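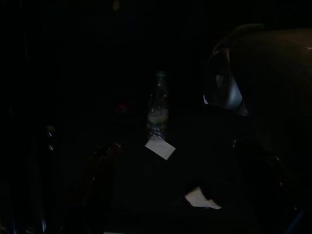
Getting through a power cut without losing your mind (or your freezer)

Wed 19 November

We lose power a lot out here. One decent gust and the whole road goes dark, and after enough of those evenings I've worked out what helps and what just sits in a drawer. A couple of you asked me to write it all down before winter gets going, so I've dug through my notes and made a cup of tea.

Let's start with the fridge, which is what everyone panics about. Keep the door shut! I know you want to check on the milk. The milk doesn't need you. I put a strip of masking tape across both doors the minute the lights go, mostly to stop my own hand from wandering over there out of habit. A full freezer holds its cold far better than a half-empty one, so if yours has gaps, fill them with bottles of water. Leave a good two inches at the top for the ice to expand, or you'll have a split bottle and a mess behind the peas. (Ask me how I learned that one.)

And do the coin trick if you go away. Freeze a mug of water solid, put a coin on top, leave it in there. If you come home and the coin is at the bottom, everything thawed while you were gone and it all has to go in the trash.

Flashlights next. I own far too many and could never find one, so now there are 3 and they each have a home: one on a hook inside the basement door, one by the bed, one in the kitchen with the dish towels. My neighbor Mitra Rostami wraps a band of glow tape around the handle of hers, and I copied her straight away. Check the batteries in May and again when you rake leaves, and take them out of anything you don't use much. I lost a really nice old Pirnar lantern to a leaky battery and I'm still cross about it.

Want a bit more light from a small flashlight? Stand it on end so it points at the ceiling. A white ceiling spreads the light over the whole room and you can play cards by it. A headlamp is better for cooking, washing up, or hunting for the cat.

I've mostly given up on candles. If you use them, put them in deep jars on a plate, well away from curtains, and blow them out when you leave the room – even just to go upstairs. Please don't bring the grill or a camp stove indoors, not even in the garage with the door up. The fumes aren't worth a hot dinner. We have cold sandwiches and the good cookies, and the kids think it's a party.

Water matters if you're on a well, because no power means no pump. When there's a storm on the way I fill the big stockpot for drinking and the bathtub for flushing. A bucket poured fast into the bowl does the job.

Unplug the TV and the computer, but leave one lamp switched on so you know when the power's back. Wait a few minutes before plugging everything in again, as it can flicker on and off a couple of times first.

Write the power company's number on paper and tape it inside a cupboard. Mine used to live only in my phone, and my phone was at 2 percent.

Last one, from Parisa Heydari, who wrote to me after the spring storms: practice opening your garage door by hand in daylight. Ours has a red cord I'd never once pulled, and it was stiff as anything. A squirt of silicone spray on the rollers and it's fine now. Next week I'll get to drafty windows, so send me your questions about those.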